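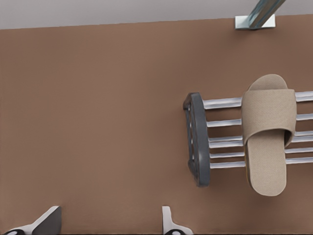 The last free shop in Brivgate

Search this site Enter keyword Go

October 20, 2019

651 shares 86 comments

Twice a year the council writes to every household in Brivgate to say that a truck will come for whatever we no longer want. The letter is two pages long and contains a diagram of a mattress. It asks that goods be placed on the nature strip no earlier than the weekend before collection, in a tidy pile of no more than four cubic metres, with nothing that leaks. By the Wednesday prior, Eken Street looks like the aftermath of a very mild flood.

I've lived through eleven of these and I look forward to them more than I look forward to Christmas, where the presents are newer but you have to thank someone.

Officially you're not allowed to take anything. Once an object touches the nature strip it belongs to the council, a legal transformation that I'm told happens at the kerb line and which has never, to my knowledge, been observed by a living resident. The fine is printed in bold. Everybody takes things. The woman across the road took our old bookcase while my husband was still carrying the other end of it.

There's an etiquette, though, and newcomers get it wrong. You don't go through a pile while the owners are on the verandah. You don't untie a bundle and leave it untied. You walk past once, with the dog, looking at the sky. If the thing is still there when you come back you may stop and frown at it, as if you'd been asked for a valuation. Then you go home for the car. People who don't own a dog have been known to borrow one.

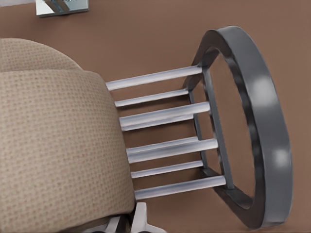
What gets put out tells you how a suburb thinks it's going. In the May collection it was exercise bikes, all of them apparently bought on the same optimistic morning. Before that we had the great shedding of television cabinets, those enormous corner units with a hole in the middle for a set as deep as a fridge. Chairs are the constant. Something padded, with a beige seat and a row of silvery spindles running up to a dark curved rail, would be gone from our street before the kettle boiled, so long as it was on its own. Put out four that match and they'll sit there until the truck arrives. A set is a commitment. A single chair is only a bit of fun, and can go in the bedroom for jumpers.

The professionals come at night. They have utes, head torches and a cheerful indifference to bold type, and they want metal. You hear them at two in the morning pulling the cord off somebody's washing machine. I used to resent this until I worked out that our piles got smaller every time they came, which meant the four cubic metres could be topped up again before breakfast. My husband calls this cheating. He also put out the bar fridge.

Now the council would like to stop the whole business. Under a scheme called Vomano, which sounds like a stomach complaint and came from a branding consultant, the twice-yearly collection would be replaced by individual bookings. You'd go online, list your items, pick a date and receive a number to stick on your sofa. In the trial over at Lawal Heights, 911 bookings were made and the streets stayed beautifully clear.

I went over to have a look. They were clear. Here and there was one lonely pile with its number taped to it, and not a dog walker in sight.
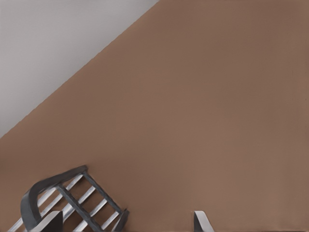

Images: supplied

Aminu Etim has lived in Lawal Heights for most of his adult life and furnished the greater part of his house from the footpath. He showed me the hallstand, the sideboard, two lamps and a barbecue that he described as “nearly all there”. He doesn't think much of the booking system.

“You used to know when it was on,” he said. “You'd see everybody. Now it's some bloke's couch on a Tuesday and you've missed it.”

He had put his name down for a pick-up himself, to be fair to it. The form wanted to know whether his ottoman was a chair or a table. He chose “other”, and was asked to upload a supporting document.

Councillors vote on the full rollout before the summer break. The case for it is perfectly sensible. Piles block the footpath for prams and wheelchairs, rain gets into the mattresses, and last spring someone drove in from three suburbs away to leave us a spa. I've read the report, including the appendix, and I can't fault the arithmetic.

Still, our letter arrived again last week, mattress diagram and all. The bookcase is back. It's on the nature strip across the road, painted mint green, with a shelf missing, and I've already walked the dog past it once.

Share this story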